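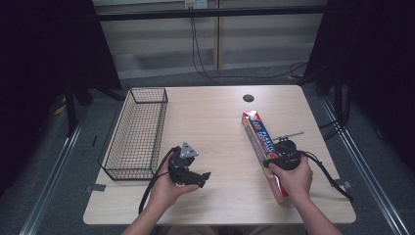 3.2 课程项目的采集任务与操作过程

图3 双手各持一个手持夹爪,右侧夹爪靠在保鲜膜长盒上,桌面左边为黑色网篮。

本节说明学生小组在课程项目中如何设计桌面整理任务,以及在操作中遇到的问题。该项目属于本科三年级的选修课“机器人操作实践”,由Ningsih Mandagi老师负责,小组成员为本文的前两位作者。课程要求每组自己选择一个家庭中的整理任务,先由人使用手持夹爪完成示范,再用示范数据训练一个模仿学习策略。我们的小组选择了“把长形物品放入网篮”。这个任务看起来简单,但是对初学者来说有不少困难,我们在课程开始的时候没有充分估计到。

任务的对象是一个长方形的保鲜膜盒。选择它的理由有两个方面。第一,它的长度比夹爪的开口大很多,所以夹持的位置和方向对后面的放置影响明显。如果夹在盒子的一端,提起以后另一端会下垂,放入篮中时容易碰到篮子的边缘。第二,盒子的表面印刷颜色鲜明,在头部视角的图像里容易与浅色木纹的桌面区分,这对我们使用的简单视觉编码器比较有利。网篮放在桌面的左侧,长边沿前后方向。盒子的初始位置在桌面右侧,允许斜放(见图3),角度由操作者在每次开始之前随意改变。

两个夹爪分别由左手和右手握持,各自通过黑色线缆连接到记录电脑。线缆的走向在第一周给我们带来了麻烦。右侧的线缆经过桌面,操作者把盒子向左移动的时候,线缆有时被一起拖动,碰到盒子的近端。我们后来规定,右手线缆应当从桌子的右边缘引出,左手线缆从桌子前边缘垂下,并且在每次示范之前检查一次。这个规定写进了小组的操作说明,后来也被同一课程的另一个小组采用。

示范过程分为四个阶段:接近、夹持、换手和放置。在接近阶段,右手夹爪从盒子的侧面靠近,左手夹爪停在网篮的旁边等待。夹持以后,右手把盒子移到桌面中部,左手夹爪夹住盒子的另一部分,然后右手松开。最后左手完成放置。我们也尝试过不换手、只用右手完成全部动作的方案,但右手越过身体中线以后,前臂会遮挡头部视角中的夹爪,训练出来的策略在这一段常常犹豫不前。因此正式的数据全部采用换手的方案。

小组一共记录了157次示范,其中21次在检查中被删除。删除的标准由Mandagi老师和小组一起讨论决定:盒子在移动中掉落,夹爪离开头部视角,或者操作者在换手阶段停顿太久。第三个标准在讨论中有不同意见。一位成员认为,停顿也是人的真实行为,应该保留;另一位成员认为,对于数据量这样小的课程项目,停顿会使策略学到不必要的等待。我们最后采用了后一种意见,但是没有时间做对比实验,这是本项目的一个不足。

数据整理使用课程提供的工具Skuvia。它把两个夹爪的开合信号与头部图像按时间对齐,并显示在同一个窗口里。学生需要用手工标出换手阶段的开始和结束。这个工作比较枯燥,然而小组成员在课程报告中都写到,正是在逐段观看自己的动作时,他们才注意到两只手的习惯很不一样:右手夹持之前往往有一次小的方向修正,左手则几乎没有。我们把这个修正动作保留在数据中,没有做平滑处理。

在操作者的安排方面,小组的2名成员轮流进行,每人连续示范8次以后休息。较长时间握持夹爪会引起手腕疲劳,动作的幅度随之变小,这在夹爪的轨迹里可以看到。操作者更换时,头部视角的高度也会改变,所以每次更换以后,需要重新确认桌面的四个边和网篮都在视野之内。有一个星期四的下午,我们忘记了这一步,当天后半部分的数据里网篮只露出一部分。这些数据没有计入上面的总数。

策略的网络结构与训练参数在3.3节给出。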